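Water hardness at Pralodcombe: what the change of source means for your kettle, boiler and washing machine

Properties on the Treloar side of Pralodcombe moved to the blended supply on 10/20/20. Several readers have asked why their kettles are furring up when they never did before, and whether anything needs to be altered on the heating system. The notes below deal with the household side only. The pipework and the valve arrangement at the top of the hill were covered in the last issue.

Hardness is a measure of the calcium and magnesium dissolved in the water. Rain is soft when it falls. If it runs off granite or peat into a reservoir it stays soft, and that was the old supply. If it soaks down through chalk or limestone it picks up minerals on the way, and borehole water from such ground is nearly always hard. The new supply is a mixture of the two. The proportions are changed through the year according to the level in the reservoir, so the hardness at the tap will not be constant. Expect it to be higher at the end of a dry summer and lower after a wet winter.

There are two kinds of hardness and the difference matters in practice. Temporary hardness comes from dissolved bicarbonates. When the water is heated these break down and calcium carbonate comes out as a solid, the familiar white or buff scale. Permanent hardness comes mostly from sulphates and is not removed by boiling. It uses up soap but does far less harm to a kettle. The blended supply contains both, with the temporary kind making up the larger share.

Scale forms fastest on the hottest surface. In a kettle that is the element or the base plate. In a combination boiler it is the plate heat exchanger on the hot water side, where a thin layer is enough to reduce the flow of heat and cause the burner to cycle on and off. The radiator circuit is a separate matter. It is filled once and the same water goes round, so only a small amount of scale can form unless the system is being topped up often. A sealed system that needs topping up every few weeks has a leak, and the leak should be dealt with first.

Setting the domestic hot water lower on a combination boiler will slow the build-up. This advice does not apply to a stored hot water cylinder. Stored water should be kept at 60 degrees or above to control bacteria, and the cylinder should not be turned down to save it from scale.

Kettles can be cleared with citric acid, sold as a powder. Dissolve two tablespoons in enough cold water to cover the scale, bring it just to the boil, switch off and leave for half an hour. Empty, rinse, boil once with fresh water and throw that away. Vinegar does the same job more slowly and leaves a smell. Do not use either on natural stone worktops, and never mix any descaler with bleach. 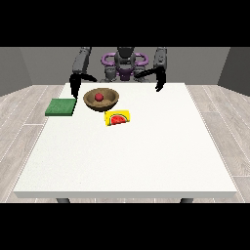
Washing machines need more detergent in hard water than in soft. The packet gives separate doses and most households here will have been using the soft water figure for years. Grey whites and stiff towels are the usual signs of under-dosing. Dishwashers have a built-in softener which has to be told the hardness of the supply. The setting is in the handbook, and the salt container must be filled before the softener can do anything. Tablets described as containing salt are not a full substitute where the water is properly hard.

Whole-house softeners work by exchanging calcium and magnesium for sodium. They are effective, but they need salt, a drain connection and a little space near the rising main. Keep one unsoftened tap in the kitchen for drinking and for making up babies' feeds. The Litus and Plalo units that readers have asked about are both of this kind. They differ mainly in how regeneration is started: one works on a timer, the other on a meter. A metered unit wastes less salt in a house that is often empty.

Test strips give a fair reading if they are in date and kept dry. Run the cold kitchen tap for a minute first — water that has stood in the pipe overnight is not a good sample. Readings taken in November will be set out in the next issue, with the old reservoir values alongside.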